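Progress report to the Whitcombe Fund
Project: Shared Handling Skills for Small Workshops
Period covered: June to September
Prepared by the project office, Randach

1. Open day in September

The main event of this period was the open day, which we promised in the work plan for the second half of the year. It was held in our lounge area in Randach, from 10 in the morning until 4 in the afternoon. The demonstration task was sorting foam blocks by color with robot arms at a white table.

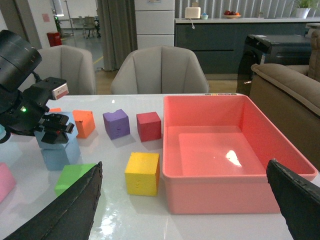
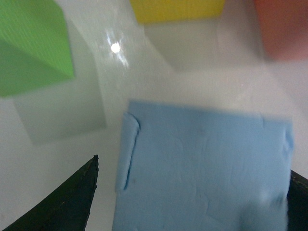 Color sorting demonstration, Randach open day. Both views are from a small camera on the robot.

We invited members of the public, two school groups and small companies from the region. In total 289 people signed the visitor list. Our target in the work plan was 200, so we are satisfied with this number. A part of the visitors came only for a short look, but many stayed for more than one round of the demonstration.

Each round was planned for 30 minutes. First a member of our team explained the task, then the arms were started, and after this the visitors could ask questions. We chose foam blocks for two reasons. They are safe for children to touch, and they are soft, so the gripper must close with the correct force. Several visitors from workshops told us that this second point was the most interesting for them, because their own parts are also easy to damage.

2. What we learned from the demonstration

The task itself was stable during the morning. In the afternoon the sun came into the room, and the reflections on the table became a problem for the color recognition. We had to stop one round and lower the blinds. For the next demonstration we will buy a matte cover for the table. The cost is small and fits in the present budget.

The blocks also suffer from use. After many grips the foam gets dents, and then the grip point is less exact. We now keep a second set ready and change the blocks after every 1000 grips.

The questions from visitors were mostly practical. They wanted to know how long it takes to teach a new task, what happens when an object is in a wrong position, and who can repair the arm when it fails. We had good answers for the first two. For the third one we need to prepare better information, and we are writing a two-page sheet together with our service partner Dadell.

3. Contacts after the event

Seven companies asked for a follow-up meeting. With three of them the meeting is already done. One, a packaging workshop in Goltalton, would like to test the handling of soft parts at its own site – this would be our first trial outside Randach. We are checking the insurance question now and will inform you before any agreement is signed.

The two schools asked to come again in spring. We have not yet answered, as it depends on the staff hours in the next period.

4. Changes to the plan

The written guide for workshops is four weeks late. The preparation of the open day took more time than we expected, and the same people were working on both. A first draft will be sent to you in November. The other work packages are on schedule.

No change to the total budget is requested. We ask only for your permission to move the unused part of the travel line to materials, for the table cover and the additional foam blocks. The form for this request is attached as Annex B, and the visitor list summary is Annex A.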